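器材评测：Preler 室内训练用篮球

本评测由校际体育联合会器材组编制，供各会员学校采购下一赛季训练用球时参考。送测产品为 Preler 室内训练用篮球，女子七人训练小组与初中部校队均参与了试用。样品由供货商 Callumel 体育用品公司提供，测试结束后已全部退还，本组未收取任何费用。

一、测试范围

试用自 6 月开始，共使用样球 11 只，累计安排训练课 52 节，内容包括运球、传接、罚球及半场对抗。场地为联合会所属两座木地板球馆，其中一座未装空调，馆内湿度偏高，对表面材料的要求较为严格。

二、手感与表面

该球表皮颗粒较细，沟槽深度适中，初次使用时略显滑手，经数节训练课后有明显改善。后卫队员普遍反映变向运球时控制稳定，内线队员则认为接高吊球时摩擦力稍有不足。出汗较多的情况下，建议每节训练课中途以干布擦拭一次。清洁时可用清水加少量中性洗涤剂，用软布蘸取擦洗，随后置于通风处晾干，不得浸泡，不得使用酒精类制剂。

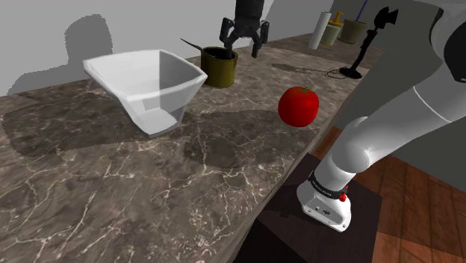

大理石台面与白色敞口大碗

三、弹跳与气压保持

各样球充气至标称气压后，弹跳高度基本一致，仅一只偏低，更换气嘴后恢复正常。停用两周后复测，气压下降幅度在可接受范围之内。联合会技术顾问 Iñaki Figueroa 指出，该球在低气压状态下回弹衰减较快，各校应指定专人每周检查，并做好登记。

四、耐用性

经过 800 次定点投篮与连续对抗训练，样球未出现鼓包、开线或明显变形。商标印字磨损较快，至测试后期已有三只难以辨认，虽不影响使用，但会给各校的器材编号管理带来不便，宜另行以油性笔标注。室外水泥场地不在本次测试之列，说明书亦注明不适用。

五、与同类产品比较

与上一轮评测的 Cliltlow 训练球相比，Preler 的重量更为均匀，传球落点较易掌握；在潮湿环境下的抓握性能，则以 Cliltlow 为优。初中部教练 Rosalía Salcedo 倾向于在罚球练习中使用前者，在全场攻防练习中两种球混用。

六、结论与采购意见

综合评定为“推荐”，适用于室内日常训练，暂不推荐用作正式比赛用球。一次订购满 100 只的学校，可由联合会统一向供货商办理，随货附备用气嘴及网袋。各校如在使用中发现质量问题，请保留原球及购货凭证，以书面形式报送器材组。

器材组
2024年10月17日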